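Step 3: Clearing and setting up the table

Okay, you've got your Korano account and your login slip from Step 2, so now let's get you a decent place to work. I've set up more of these at the Stetcombe workshop than I care to admit, and I still do the table first every single time!

1. Clear off anything you won't use today (mugs especially, please).

2. Put the laptop toward the edge of the table, with the keyboard facing the chair.

3. Set the power adapter flat on the tabletop, a little way in, where you can see it.

4. Run the cable away from your elbows. I like a lazy diagonal, with plenty of slack at the plug end. 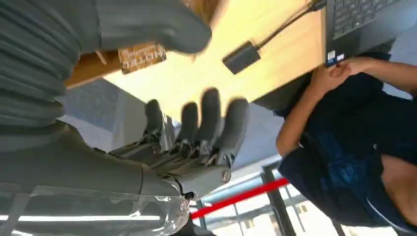

Fig. 3. Laptop at the table edge, black adapter and cable on the wood.

5. Sit down and pretend to type for a minute. If your sleeve catches the cable, move it now.

Note: Stickers on the palm rest are fine, I love them, but keep them off the vents and the touchpad.

Caution: Don't cover the adapter with papers or a sweater while it's plugged in. It needs air.

6. Plug in, open the lid and wait for the Korano start page. Stuck? Ask for Kanako Okabe at the front desk, or dial extension 2394.

Go on to Step 4, Choosing your password.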